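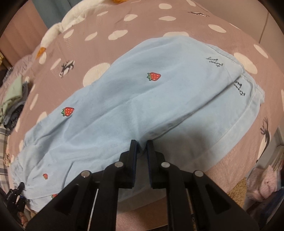

Þrastardóttir

Running a Garment-Folding Demonstration at an Open Day

This guide sets out how staff at the Clovthorpe site prepare and present the folding demonstration during the August open day. It applies to the hand-held gripper station only. The arm station has its own instructions, kept with the Flirel controller.

Before the doors open

Set up the station by 8:30 a.m. Make the bed with a fitted sheet and pull it flat at all four corners. A printed sheet is acceptable and is preferred for morning groups, as a plain one tends to look like a laboratory bench. Household items such as soft toys and other folded clothing may stay on the bed, provided that the center is left clear for the garment in use.

Select garments from the Korley bin. Soft, light items with a visible print are the easiest for visitors to follow. In the light blue pair with the strawberries, the small red prints give the presenter something to point to when explaining where the jaws will close. Set aside anything with loose buttons or drawstrings.

Check the gripper. Open and close the jaws ten times and confirm that both pads are seated. Wipe the pads with a dry cloth. Do not use spray cleaner, which leaves the rubbing surfaces slick for the first hour.

Giving the demonstration

1. Invite the group to stand along one long side of the bed. The presenter works from the foot.

2. Lay the garment across the bed and fold it once lengthwise. Smooth it by hand, but leave small wrinkles in place. Visitors should see cloth as it is found in a home.

3. Bring the gripper in low, with the jaws open and pointing at the near edge of the fabric. Pause before touching the cloth and explain that the operator is choosing a grasp point.

4. Close the jaws on the edge. Take both layers together -- a single layer will slide and undo the first fold.

5. Lift only as far as needed, carry the edge over, and lower it before opening the jaws. Repeat from the other end if time allows.

6. Offer the gripper to one visitor at a time. Children must be accompanied by an adult, and fingers must be kept clear of the linkages.

If a fold goes wrong, spread the garment out again and continue. Failed attempts are part of the work and may be discussed openly with the group.

Questions visitors often ask

Staff should be ready to explain that a person guides the tool by hand at this station, and that recordings of such movements are later used in teaching a robot arm. The open-day handout states that the current set holds 894 folds made with 31 garments. Please use those figures and refer more detailed questions to the information desk.

Closing the station

Return all garments to the bin, close the jaws, and place the gripper in its case. Record the number of groups on the sheet by the door. Damaged pads should be reported the same afternoon -- replacements are held in the second-floor store.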